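Grerevia Questions "Thornless" Claims on Wrapped Bouquets

Wed 27 March. Flower trade newsletter Grerevia doubts that stems sold as stripped are as smooth as promised. It plans to check 300 bouquets by June.

"A ribbon and nice paper tell you very little about the stems," said editor Magdolna Barta.

Thorny green stems, and a bouquet in dark red paper with a cream-colored ribbon:
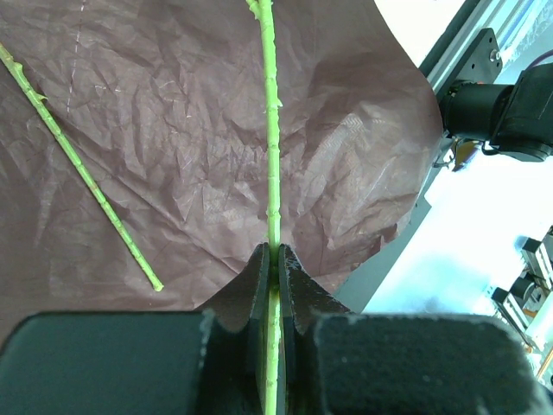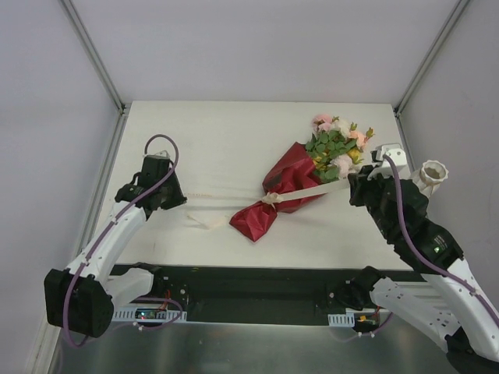 Wholesaler Aubert says its stripping is thorough. Grerevia has asked for proof and has yet to get any.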